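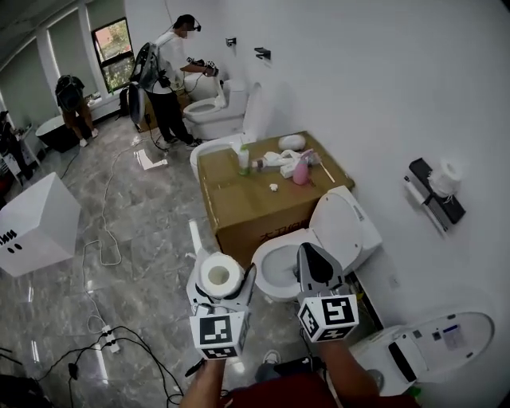
Gripper slips on toilet paper rolls still in the plastic wrap

Posted in Student Projects, 18 Oct 2024

Our class project is restroom restocking with hand-held grippers, one in each hand, a marker cube on each. Bare rolls are fine. The jaws close on the side of the roll and it stays put when I tilt it toward the wall holder. Wrapped rolls are the problem. The film is thin and crinkled, and the roll rotates in the jaws as soon as the other gripper touches it. I have 14 recorded attempts with wrapped rolls and 10 ended in a slip. Squeezing harder dents the roll. Is this a jaw problem or a technique problem? We have to hand in a final set in April and I would like to keep the wrapped rolls in.

Guadalupe Huerta

Mostly jaw. Film slides over paper, so you have two slip surfaces instead of one, and extra force only helps with the first. Put a soft pad on the inside of each jaw. We used 2 mm silicone sheet, cut to the jaw and held with double-sided tape. Replace it when it gets dusty. Also check the playback for the moment of slip. If the film moves first and the roll follows, pads will help. If both move together, your contact point is too high and the roll is tipping.

Start with the roll upright and grip it low. Keep the second gripper clear until the first one has stopped moving.

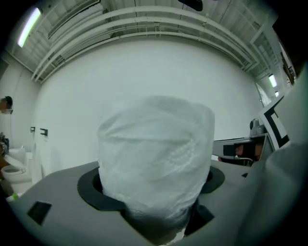 Wrapped roll upright, second gripper off to the right.

Recalibrate after adding pads — the closed position changes, and your width readings will be off by the pad thickness times two.

Zamudio

just take the wrapper off first, thats what we did

Prelness

Removing it by hand changes the task. If the written task says "wrapped roll," those attempts should be logged separately. Label them at recording time. We had 285 clips with no wrapper label and had to watch every one again.

Nemico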